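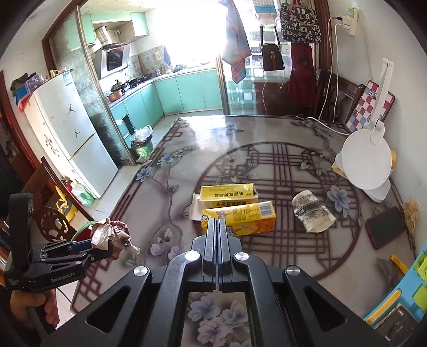
Abb. 1: Wohnraum mit gemustertem Teppich, Verpackungsreste auf dem Boden, Blick zur Küche

Projekte > Puren > Berichte > Zwischenbericht Aufräumen Wohnraum

Zwischenbericht an die Donnelly-Förderstelle
Teilvorhaben: Beseitigung von Kleinabfall in bewohnten Räumen
Stand: 23. September 2022
Bearbeitung: Elsie Henare, Harsh Mathur

1. Gegenstand

Erfasst wird das Aufräumen von Verpackungsresten auf textilem Bodenbelag. Der Raum nach Abb. 1 gehört zur Gruppe B (Wohnraum mit angrenzender Küche, Durchgang mit verglaster Tür). Typisch für die Gruppe ist die Mischung aus Abfall und Gegenständen, die im Raum verbleiben: gelbe Kartons, eine zerknüllte Papiertüte in Braun und Weiß, ein eingedrückter Pappbecher und Papierfetzen, dazwischen ein Smartphone in dunkelroter Hülle.

2. Stand der Arbeiten

Von 66 vorgesehenen Durchgängen sind 40 abgeschlossen und protokolliert. Die Auswertung liegt bei Chia-jung Chuang. 19 Durchgänge entfallen auf Gruppe B, der Rest auf Gruppe A (Räume ohne Teppich). Die Protokolle werden in Plakidar geführt; die Umstellung der älteren Bögen ist noch offen.

3. Feststellungen

3.1 Kartonagen. Geöffnete Schachteln mit eingerissener Lasche werden als Restverpackung geführt. Der Inhalt ist vor dem Flachlegen zu prüfen. Abgerissene weiße Papierhüllen zählen als eigenes Teil, auch wenn sie direkt neben dem Karton liegen.

3.2 Bodenbelag. Der Teppich mit dunkelrotem Gittermuster und Blumenmotiven in Blau und Lavendel erschwert das Erkennen kleiner, heller Reste. Beige Papierstücke in Wandnähe wurden in Gruppe B wiederholt erst bei der Nachkontrolle notiert.

3.3 Verbleibende Gegenstände. Standventilator, Kunststoffhocker, Stuhl und die am Durchgang hängenden Taschen werden nicht bewegt. Ladekabel an Wandsteckleisten bleiben eingesteckt. Für Mobiltelefone am Boden gilt: aufheben, auf eine feste Ablage legen, Lage vermerken.

4. Material

Verbraucht wurden bisher rund 500 Sammelbeutel der Sorte Sultidex. Der Ansatz im Antrag war niedriger – Papier und Karton wurden dort noch gemeinsam erfasst. Eine Umschichtung aus dem Posten Fahrtkosten wird beantragt, Unterlagen durch Flynn Pearce.

5. Weiteres Vorgehen

Die ausstehenden Durchgänge werden in unveränderter Reihenfolge bearbeitet. Warrick Paewai überarbeitet den Erfassungsbogen um das Feld »Muster des Bodenbelags«. Die Küchen sind nicht Teil dieses Abschnitts und werden getrennt berichtet.

Weitere Berichte
Puren: Erfassungsbogen Kleinabfall, Fassung 2
Puren: Zwischenbericht Küchen und Arbeitsflächen
Plakidar: Hinweise zur Übernahme älterer Protokolle
Materialübersicht Sammelbeutel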